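Drerkum brick sorting and building tray - blue

Shop > Trays & mats > Sorting trays

Back in stock from March. Orders before 10 in the morning go out same day, not Sundays.

Plain blue plastic tray for small bricks. Raised rim, rounded corners, flat inside. Sits on a table, keeps the bits together, wipes clean. We have sold 2,022 of these now and changed it once (better corners - the old ones trapped fluff).

Sold on its own or as the Table Set with kraft paper and blue tape. Bricks not included in either. Please read that bit again, it's the most common email we get.

What people use it for

Sorting a mixed tub. Building small things without losing half of them under the sofa. Classroom tables, one tray a child. Library brick clubs. Apostolos Alexiou has a stack at his after-school club and puts the day's pieces out in them before the kids get in, then everything goes back by colour.

Also decent for beads, screws, jigsaw edges. Not a food tray. We get asked.

Colour

Blue, one shade only. White bricks show up best on it, yellow nearly as good. Blue bricks, well, no. If your tub is mostly blue then wait for the grey one, Manaia is working on it and says spring but don't hold us to it.

Brown paper under the tray helps as well. The blue stands out and you can see straight away if a piece has gone over the side.

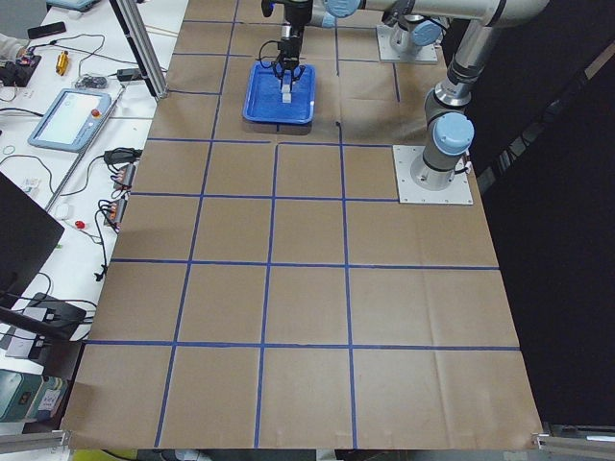

Laying out the table

Table Set only, though any brown paper off a roll and any low-tack tape will do if you've already got it in.

Roll the paper out and leave it flat for an hour, or overnight with books on. It will still crease. Fine.

Tape the long strips first, then across. Squares a bit bigger than your hand for little ones. No need to measure, ours are never straight and a wobbly line of tape works the same as a good one. Press down where strips cross or sleeves will lift them.

Tray goes in a square somewhere near the middle so both sides can reach. Use the other squares for sorting - one colour each, or one size each, or one per child if there's squabbling. Change the paper when it gets tatty. One roll does a lot of tables.

Using the tray

Start small. Tip a handful in, not the tub. Two or three bricks in the tray at a time is plenty for the youngest, and for matching games it's better - pick one up, put it down next to its twin, push them together so they touch.

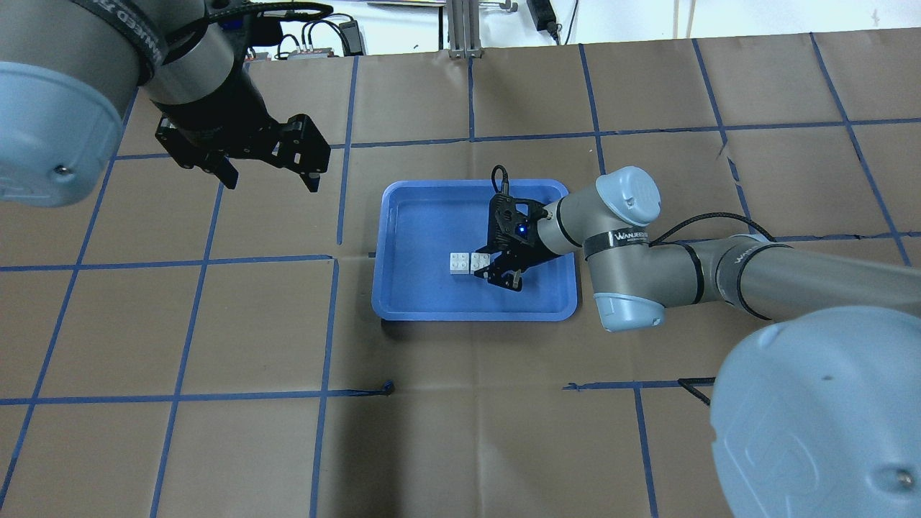 Studs up if you want them to build on it after, on their sides if you just want a quick sort. Ravindran Bhat wrote in to say he stands single bricks on end in the tray and has his lot guess which way they'll fall. Not a use we'd thought of but it's gone down well in our office too.

The rim stops most things rolling out. It wont stop a child tipping it. If that's a problem, a bit of double sided tape underneath, on the paper and not on your good table.

Cleaning

Warm soapy water, soft cloth, dry it before stacking. No dishwasher, it goes out of shape. Felt tip comes off with a drop of washing up liquid if you're quick. Biro mostly doesn't.

Paper can go in the recycling once you've pulled the tape off.

What you get

Tray only: one blue tray.
Table Set: one blue tray, one roll brown kraft paper, one roll blue tape.
Club Box: 10 trays, two rolls paper, four rolls tape. Schools and clubs can pay by invoice, ask for Ajith Venkataraman.

Stock

136 single trays on the shelf at time of writing. Table Sets are made up as they're ordered so allow an extra day. Club Boxes - ring first.

Postage and returns

Flat rate however many trays. Club Box goes by courier and somebody has to be in. Returns inside a month, tray unused please, paper and tape can't come back once opned. Cracked on arrival: send a photo and we post another, keep the cracked one or bin it.

Goes with

Kakura brick scoop
Lukik stacking tubs, small and medium
Reddy label cards, pack of 200

Questions to Raghavendra Ramasamy on the shop line, mornings are best.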